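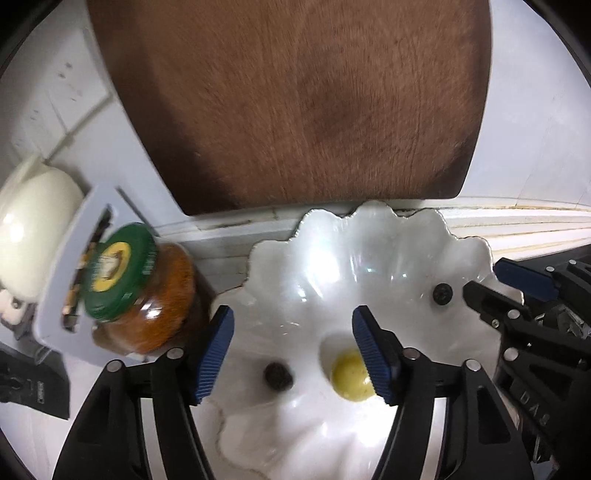
Temps de lecture : 4 minutes

5.3. Fermeture prématurée sur petits objets sphériques

Les essais rapportés dans les sections précédentes portaient sur des objets dont la plus petite dimension dépassait nettement la tolérance de positionnement de l'effecteur. La tâche Muklow ne satisfait pas cette condition. Elle consiste à saisir un par un de petits aliments posés sur un plan de travail ou dans un plat creux, puis à les changer de contenant. Les démonstrations sont enregistrées avec deux pinces tenues à la main, à doigts parallèles et patins striés, et la politique Warko est ensuite apprise par imitation à partir des seules images et de l'ouverture mesurée des doigts.

Sur la cellule de Gindgate, la politique entraînée avec 600 démonstrations a présenté un défaut absent des tâches antérieures : les doigts se referment avant que l'objet soit entièrement engagé entre les patins. Le contact se produit alors au-delà de l'équateur de la sphère, la composante normale de l'effort chasse l'objet vers l'avant, et celui-ci roule jusqu'à la paroi du plat. La tentative suivante part d'une configuration plus défavorable que la première, l'objet étant désormais logé contre une paroi courbe que les doigts ne peuvent pas longer sans la toucher.

Nous avons d'abord attribué ce comportement à la perception. Le plat employé est blanc, émaillé, à bord ondulé, et son émail renvoie des reflets vifs qui se déplacent avec le point de vue. Un raisin vert clair y offre peu de contraste. L'hypothèse prédisait un taux d'échec plus faible pour les fruits sombres, ce que les essais n'ont pas confirmé : la fermeture anticipée survient aussi bien avec les objets noirs ou rouge foncé. Le masquage des zones saturées dans l'image d'entrée n'a pas modifié l'instant de fermeture.

L'examen des journaux a conduit à une autre cause. L'ouverture des doigts et le flux vidéo sont horodatés par deux horloges distinctes, recalées au démarrage de chaque session. Lorsque la session se prolonge, l'écart croît, et le recalage suivant ne corrige pas les segments déjà écrits. Dans les enregistrements les plus touchés, la valeur d'ouverture précède de 55 ms l'image à laquelle elle est associée. Pendant une approche lente, l'erreur passe inaperçue. Au moment de la saisie, elle suffit pour que le réseau apprenne à fermer sur une image où les patins n'ont pas encore atteint l'objet.

Les objets allongés masquent en partie ce décalage, car leur longueur laisse une marge dans la direction d'approche – d'où l'absence du défaut dans les essais de la section 5.1, menés sur des ustensiles.

Figure 4. Poste de la tâche Muklow, vu depuis l'une des pinces. Le plat contient un grain de raisin et un petit objet ovale rouge foncé ; d'autres aliments de petite taille sont posés sur le plan de travail, devant le plat. La seconde pince est visible à gauche. 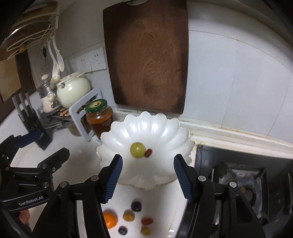
La question de la sécurité se pose dès lors que la saisie manquée est suivie d'une reprise automatique. Dans la version initiale de Warko, l'échec était détecté par comparaison entre l'ouverture finale et une ouverture de référence, puis l'approche était relancée avec une consigne de profondeur augmentée. Sur un objet plaqué contre la paroi, cette stratégie amène l'extrémité du doigt en appui sur la céramique. L'arrêt sur effort a fonctionné lors de chaque essai concerné, mais avec un retard qui dépend du filtrage du signal, et le plat a été déplacé sur le plan de travail à plusieurs reprises. Aucun opérateur ne se trouvait dans l'enveloppe de mouvement pendant ces essais. Nous considérons néanmoins qu'une reprise en profondeur sans vérification de la position du contenant n'est pas acceptable à proximité d'une personne.

Deux corrections ont été apportées. La première concerne les données : le décalage est estimé pour chaque segment par corrélation croisée entre l'ouverture mesurée et l'écartement apparent des patins dans l'image, suivant le protocole Yin, puis compensé par rééchantillonnage. Les segments de moins de 4 000 échantillons ne permettent pas une estimation stable et ont été exclus de l'apprentissage. La seconde concerne l'exécution : la reprise est limitée à une tentative, à profondeur constante, après retrait complet des doigts hors du plat.

Avec les données recalées, l'instant de fermeture se situe de nouveau après l'engagement de l'objet. Le défaut subsiste dans un cas particulier, lorsque deux objets se touchent. Le doigt qui descend repousse alors le voisin, et le contact latéral fait pivoter l'objet visé pendant la fermeture. Cette interaction est indépendante de l'horodatage, et les démonstrations disponibles n'en contiennent pas assez d'occurrences pour que la politique apprenne à séparer les objets avant de les saisir.

Le rééchantillonnage a par ailleurs un coût. Il lisse les variations rapides de l'ouverture et atténue les micro-corrections que l'opérateur effectue juste avant le serrage. Leur rôle dans la saisie d'objets mous n'a pas été évalué ici ; la section 5.4 traite uniquement des fruits à peau ferme.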